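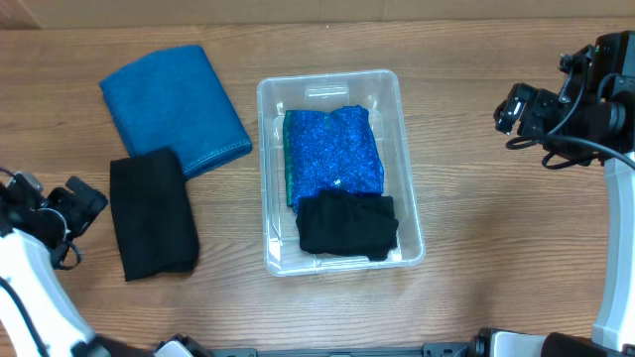
Slide 4: Packing the clear bins

Speaker notes. Allow up to 2 minutes before moving to the Rosetti loan figures.

Continue from the previous slide, where the audience has seen the old cardboard cartons. The costume store at Cliltberg now uses clear plastic bins for all folded pieces. Direct attention to the bin in the center of the table. A blue sequined garment lies toward the back, with its green trim showing at the left side, and a folded black garment sits in front and partly over it. Both can be recognized through the wall of the bin without lifting anything out.

Point out that the sequined piece is folded, as are the textiles still on the table. Hanging space in the store is limited to 140 rails positions, and these are reserved for tailored coats and full-length gowns. Everything else is folded and binned.

Mention the towel. Members of the Ulloa group asked last May why household linen appears in a costume inventory. Towels are issued to dressing rooms, returned after laundering and logged with the garments from the same production. The blue towel and the black cloth to its left side of the bin are treated in the same way as any costume piece.

Pause for questions on materials only. Questions about cost are taken at the end.

Slide 5: Folding standard

Read the standard aloud, as printed copies will be handed out after the session.

Fold to a rectangle that fits the floor of the bin. Keep hems and stitched borders on the outside where possible, so that wear can be checked at a glance. Lay heavy or beaded pieces first. Place soft, plain fabric on top. Tuck in sleeves, ties and loose ends before the lid goes on.

Staff should check sequined work for lint and loose threads at this stage. Small specks are removed by hand. Adhesive rollers are not permitted on sequins – they lift the edges and weaken the thread.

Slide 6: Labels and the register

The register currently lists 2842 pieces. Of these, 300 are still in cartons and will be moved to bins before the autumn season. Each bin receives one label on the short wall, below the handle recess, and the same number is entered in Clodusix under the name of the production.

Remind attendees that a label describes the contents of the bin at the time of closing. If a piece is taken out for a fitting, the entry must be changed the same day, including when the piece is expected back within hours.

Slide 7: Loans to Rosetti

Move to the loan table. State that bins travel closed and are opened only by the receiving wardrobe department, which signs the contents list on arrival.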